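Sunday-league style pay it isn't! Part-time Kitchen & Front of House Assistant wanted, Tenddale

Noden is a small cafe and supper place on the Tenddale road, 2 minutes walk from the station. We need one more pair of hands from March, possibly sooner if you're free.

Hours: 15 a week to start. Mostly mornings, 7.30 start, plus the odd evening when we do suppers. More hours over summer if you want them. Rota goes up a fortnight ahead and we try hard not to mess with it.

What you'd be doing: coffee, taking orders, clearing, washing up, bit of veg prep. Bread comes from Leemans first thing so someone has to be in to take the delivery, and that will sometimes be you. Evenings are quieter, one sitting, set menu, everybody eats the same thing unless they've told us otherwise.
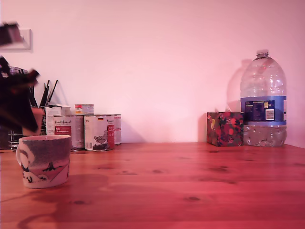

Experience nice but not needed. If you've never used a proper coffee machine we'll show you, takes a week or so before it stops being scary. More bothered that you turn up on time and are decent to people. You do need to be 18 or over as we serve wine in the evenings. Food hygiene level 2 is a bonus, if you havent got it we'll pay for the course and the time you spend on it.

Pay: a bit above minimum wage, same rate whatever your age. Tips split evenly by hours worked, kitchen included. Free lunch on shift, paid breaks, holiday pay as normal. Staff discount for you and whoever you bring in.

Getting here: train is easy, last one back is fine for supper shifts. Bike can go in the yard. Parking is bad, sorry.

To apply: short email to Sigrún Overgaard, or drop a note in at the counter after 2pm when the lunch rush has calmed down a bit. No CV needed, just tell us what you've done before, what mornings you can do and when you could start. We'll ask you in for a chat and then a paid trial shift, three hours.

Please dont ring during lunch, we wont hear it.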